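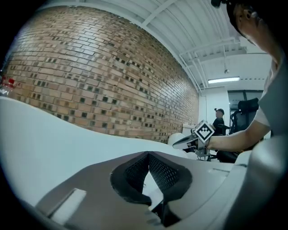
Gripper operators wanted at Pakix

Hi, I'm Nadiia Zinchenko and I look after the demo room at Pakix. We're after 2 people to work with the hand-held grippers, one held in front of you and one in the other hand, going through packing jobs so our robots can pick them up from you.

I came off the packing line myself when the first arms went in. The lifting went, my back's better for it, and I spend far more of my day talking to people — which I love! Some of us miss the old rhythm though, and I'd rather you heard that from me now.
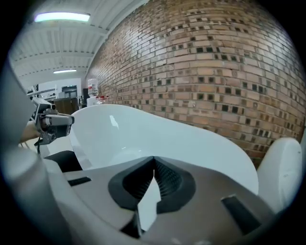 You don't need a technical background. If you've packed boxes for a living you already know the bit we can't teach. Shifts run up to 12 o'clock, with proper breaks, and Orest Boiko will train you in your first week.

Fancy it? Ring me on extension 305 or drop a note in at the Pakix front desk before the end of December.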